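Kitchen Sorting and Decanting Assistant (part-time, fixed term)
Carolent Household Methods, Sanna Building, Room 11

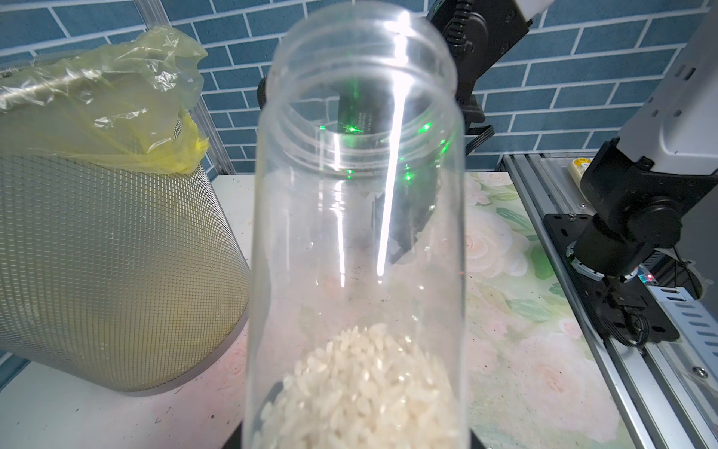

Carolent Household Methods is hiring one part-time assistant for its dry goods bench. The work consists of transferring rice, lentils, dried beans, sugar and similar goods between containers, weighing what was transferred, recording what was spilled, and returning the bench to its starting condition. The results go into written storage and handling guides for home kitchens, school kitchens and small shops.

The position is open now and runs through the end of January. Applications are read as they arrive.

Reference: 784
Posted: 14 September 2018
Reports to: Vittoria Santoro, Bench Lead
Location: on site only, ground floor
Hours: 9 hours per week, in three blocks of three hours
Start: by agreement

Background

Most dry goods in a home kitchen are moved at least once after purchase, from a bag to a bottle, jar or bin. The current guide, Dristano, covers wide-mouth jars and lidded bins. The next edition adds narrow containers, including clear plastic bottles with a threaded neck. These are common in home use. They are cheap, they close tightly, and the fill level can be read through the wall. They are also slow to fill, and long-grain rice bridges in the neck when poured too fast.

The bench needs repeat measurements for each combination of container, fill level and pouring method. One combination requires 50 pours. A pour is counted only if the weights before and after are both on the sheet.

Duties

Preparing containers. Bottles are washed, drained and dried fully before use. Moisture on the inside wall holds grains in place and spoils the weight. Caps are removed and stored in the numbered tray. Labels and glue residue are cleaned off so that the contents can be read from all sides.

Filling. Goods are added to the level stated on the sheet: one third, one half, two thirds, or full to the shoulder. The heap is left as it falls unless the sheet says "leveled." Do not tap the bottle on the table to settle the grain unless tapping is the condition under test.

Pouring. Pours are done by hand, with or without a funnel, into the receiving container named on the sheet. The pour angle is set with a card guide. The assistant notes any blockage, the time at which it occurred, and how it was cleared.

Weighing. Bottle, receiving container and spilled goods are weighed separately. The scale is zeroed before every series. Readings are written down as displayed, without rounding.

Clearing. Spilled grain is brushed into the weighing dish first and discarded second. Waste goes into a lined wastebasket. Liners are changed at the end of each block, whether full or not. Grain that has touched the floor is logged as floor loss and is never returned to stock.

Sheet entry. Paper sheets are copied into the shared table before the end of the block. Chunhua Dong checks the table weekly and will return entries that are incomplete.

Requirements

Steady hands and normal fine grip in at least one hand. Small caps, funnels and threaded necks are handled throughout the block.

Ability to stand or sit at a bench for up to three hours with one break. The stool is adjustable; the bench is not.

Legible handwriting. Numbers in particular. Sevens and ones must be distinguishable.

Comfort with repeated work. A block may consist of the same pour, the same bottle and the same rice from start to finish.

Basic use of a spreadsheet: opening, typing, saving, and finding the correct row.

No degree or previous laboratory work is required. Experience in a commercial kitchen, bulk food store, pharmacy, packing line or stockroom is useful and should be mentioned.

Not suitable for

Applicants with a known allergy to wheat, soy, sesame or tree nuts. Rice is used in most series, but flour and mixed seeds are used in others, and the room cannot be cleared of dust between them to the standard an allergy would require.

Applicants who need to work from home. The sheets, the scale and the stock stay in the room.

Materials and clothing

Gloves, hair covers and aprons are supplied. Closed shoes are required. Rings, bracelets and watches come off before handling goods; lockers are in the corridor. Nail polish is acceptable under gloves. Scented hand cream is not, as the scent carries into stored rice and interferes with the odor checks.

Food and drink stay outside. Goods used on the bench are not for eating, including goods from unopened bags.

Pay and terms

Pay is hourly, at grade 2 of the Carolent support scale. The current scale is sent with the acknowledgment of your application. Training time is paid at the same rate. The first two blocks are training and their results are not used.

Travel is not reimbursed. Parking is available behind the building after 9 in the morning. The bicycle rack is at the side entrance.

Blocks missed with one day of notice can be made up in the same week. Blocks missed without notice cannot. Either side may end the contract with one week of notice.

Schedule

Morning and afternoon blocks are both available. State your preference, and state also which blocks you cannot do. Evening blocks are not offered. The three blocks may not be combined into a single day. Error rates on the weighing sheets rise in the fourth hour and the bench no longer allows it.

Selection

1. Written application, as described below.
2. A short phone call with Sveva Gatti to confirm availability and answer questions.
3. A paid trial of one hour at the bench. Applicants fill one bottle to a given level, pour it out through a funnel, weigh the result and clear the table. The trial is assessed on the completeness of the sheet and the condition of the table afterward. Speed is not assessed. Spilling is not counted against you if it is recorded.

Applicants will be told the result in writing within 11 days of the trial. If you have not heard by then, write to the office and quote the reference number.

How to apply

Send one page, typed or handwritten, with the following:

Your name and a phone number.
Blocks you can and cannot work.
Any work you have done that involved measuring, portioning, packing or stock control. Two or three lines per item are enough.
A description, in your own words, of how you store rice, flour or beans at home, what container you use, and what goes wrong with it.

The last item is read closely. There is no preferred answer. Applicants who keep everything in the original bag with a clip may say so.

Do not send certificates, photographs or references at this stage. One reference will be requested after the trial.

Applications may be left at the front desk of the Sanna Building in an envelope marked 784, or mailed to the same address, attention Evaristo Galli. The front desk closes for lunch. Applications for the Helteck stockroom positions are handled at a different desk and should not be placed in the same envelope.

Container donations

The bench also accepts empty containers from the public. Clear plastic bottles with straight walls are needed most, any size, with or without the cap. They should be rinsed, dry and undamaged at the neck. Bottles that have held oil, detergent or fuel cannot be used. Colored plastic cannot be used, as the fill level has to be read through the wall. Glass is accepted by arrangement only.

Leave containers in the crate inside the side entrance, next to the rack. Questions about containers go to Rafsan Chowdhury at the front desk, who can also confirm whether a particular shape is still needed. Donated containers are not returned.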